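Section 4: Setting up the table and the hand-held grippers

If you've got this far, your two Shehata grippers are assembled, the cables are crimped and the Brarketitz board on your computer shows a green light for each hand. Well done, that was the fiddly bit! This section covers the table, the things you put on it and the checks I do at the workshop in Jamidbridge before I record anything.

You'll need:
Both grippers, with their cables
A small table you can walk right up to
A display rack with hooks, and a cap to hang on it
Tape for the floor
A 2 mm hex key

4.1 Laying out the table

1. Stand the table where you can reach all of it without stretching. I like a bit of carpet underneath, as hard floors let the legs creep when you lean.

2. Put a strip of tape on the floor by the edge of the table. You will knock it at some point, and it's lovely to be able to shove it straight back (I went without tape until April and regretted it).

3. Coil up any spare cable and leave the coil on the floor to one side, well clear of your feet.

4. Stand the rack towards the back of the table. Mine is a white wire spinner with two tiers of hooks, and it's a brute of a first task, so feel free to begin with a mug on a tray and come back to this later.

5. Lay the cap next to the base of the rack, crown up, with the brim pointing towards you and off to one side. Then pick up both grippers and bring them in low over the table, one on each side, with the cables dropping away past the front edge. 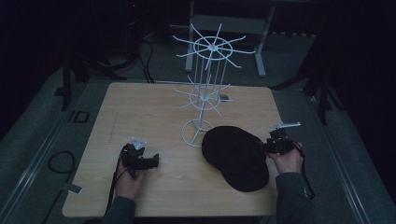 6. Hold that position and press Start on the Risier screen. Wait for the beep before you move — the first few readings are rubbish if you set off early.

Note: spinner racks spin. If yours turns too easily, wedge the pole with a scrap of folded card until you've got the knack of it.

Caution: never loop a cable round your wrist to keep it tidy. If someone trips over the other end, you and the gripper both go with it.

4.2 Checking the fingers

Do this at the start of every session. It's dull, but I once recorded 293 goes at a job with one finger working loose and had to bin the lot.

1. Rest your elbow on the table and hold one gripper just above the wood, fingers apart. Keep the space between them clear.

2. Look along the top edges of both fingers. Scuffs and pale wear along the rims are fine, mine have had plenty of use. What you're after is a screw backing out or a block that wobbles when you nudge it.

3. Check for stray bits of thread or tape on the undersides and snip off whatever you find. Don't pull, in case it's something that matters.
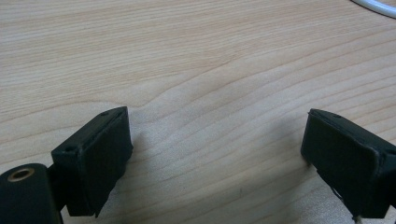 4. Squeeze the handle slowly until the fingers meet, then let go. The number on the Risier screen should drop to 0 and climb back to around 100. If it sticks at 11 or so, the return spring is catching and you'll need to go back to section 3.

5. Do the same with the other hand. Tighten anything loose with the hex key, a quarter turn at a time, and stop as soon as it bites.

Caution: the threads are soft. I've stripped two of them by being keen, and drilling them out cost me a whole Sunday.

Once both hands pass, save the settings under a new name and leave the grippers plugged in. Section 5 starts from there.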